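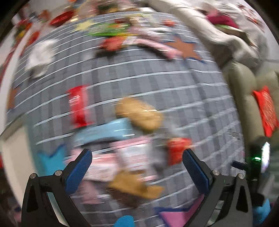

Section 4: Setting up your own server for Kundden

Right, if you've got this far you've already installed the game, patched it, and had a few laps on your own against the computer drivers. Now for the good bit! This section gets you a private server that you and your mates can race on, with Mutcombe (the hill circuit, made by Sigrún Ingvarsson) loaded as the opening track. I've done this on three different computers now and my longest attempt took a whole evening, mostly down to one missing tick in one box. I'll point at that box when we get there.

You'll need:

The full game, not the demo
The Baxter server tool (it comes with the game, in the Extras folder)
The Mutcombe track file from the downloads page
A computer you don't mind leaving on while people race

Note: the server and the game can run on the same computer. Mine do. You'll lose a bit of smoothness on an older machine, so if you're already playing with the scenery turned down, borrow something else for the server.

4.1 Getting Baxter running

1. Close the game completely. Check it hasn't just shrunk down to the taskbar.

2. Open the Extras folder and copy the whole Baxter folder somewhere else. I keep mine in Documents. If you run it from inside the game folder, the next patch will wipe your settings and you'll be back here reading this again.

3. Double-click the Baxter program. A plain grey window opens with a lot of empty boxes in it. Leave them all alone for the moment.

4. Click Create Profile and type a name for it. Keep it short, with no spaces or accents. Kristýna Sýkora in our league put her own name in with the proper accents and the profile saved happily, then refused to load ever again.

5. Click Save, close Baxter, and open it again. Your profile should be in the drop-down list at the top. If the list is empty, you've skipped the copying in step 2 or Windows has locked the folder, so right-click the folder, choose Properties, and untick Read-only.

4.2 Adding the track

1. Unzip the Mutcombe download. You should end up with one folder called mutcombe, all lower case, with a file called layout inside it.

2. Drag that folder into Baxter's Tracks folder. Watch out for the classic folder-inside-a-folder! Some unzipping programs make an extra one, and Baxter only looks one level down.

3. Put a second copy in the game's own Tracks folder. Every driver has to do this bit on their own computer too, so send them the link well before race night.

4. Back in Baxter, press Refresh. Mutcombe appears at the bottom of the list whatever order you've sorted it in. I don't know why.

Caution: everyone needs the same version of the track. There was an update in September that moved the pit exit, and anybody on the old one gets thrown out at the loading screen with a message about a "content error" and nothing more helpful than that.

4.3 The settings that matter

There are pages and pages of settings. I'm only going through the ones I change, and the rest are fine as they come.

1. Maximum drivers: set this to 9. The track will take more on paper, but the pit lane has nine boxes and the tenth car spawns on top of somebody.

2. Damage: type a number from 0 to 100. Full damage is brilliant fun for people who know the circuit and utterly miserable for everyone else (the first corner goes downhill and to the left, and it's blind). We use 67, which Odette Chevalier worked out by crashing on purpose for an afternoon. You can clip a barrier and carry on, but a proper thump ends your race.

3. Password: set one. Without it you'll be on the public list and strangers will turn up, usually driving backwards.

4. Allow custom content: tick it. This is the box! It's on the second tab, right at the bottom, and you have to scroll to find it. With it unticked, the server starts normally and looks perfectly healthy, and not one person can join.

5. Port: type 3000. Some older guides give a different number, which belonged to the previous version of Baxter.

6. Save the profile before you click on another tab. Baxter doesn't ask.

4.4 Letting people in

1. Press Start. The light at the bottom of the window goes from red to amber, then green. Amber can last a couple of minutes the first time.

2. If a firewall message pops up, allow private and public networks.

3. Log in to your router and look for Port Forwarding. On some routers it's called Virtual Server, or it's tucked away under Gaming. Add a rule for port 3000 that points at the server computer, and choose Both if it asks about TCP or UDP.

4. Start the game, go to Multiplayer, then Join by Name, and type your profile name. You should land in the garage at Mutcombe.

5. Now get one friend to try from their own house. You joining your own server proves very little, as it'll often work with the router set up completely wrong.

Caution: don't put your home address numbers (the IP ones) in a public chat. Send them privately to the people who are racing.

4.5 If it's not working

Light stays amber: another program has the port. Restart the computer and open Baxter before anything else.

Friends can see the server but can't join: custom content box, then track version, in that order.

Everyone gets dropped at the same moment: the server computer has gone to sleep. Switch sleep off in the power settings.

Cars are invisible: somebody's using the Brasura paint pack. It's lovely, but for now it has to be installed by everybody or taken off by everybody. Zubaida Mengal is looking after the fix, and she'd like your log file if you've had this happen.

Lap times don't save: make a folder called results inside the Baxter folder. It should do that for itself and it doesn't.

Steps checked November 28, 2025, by me and Hina Jadoon. Race weekends, grids and points are all in Section 5.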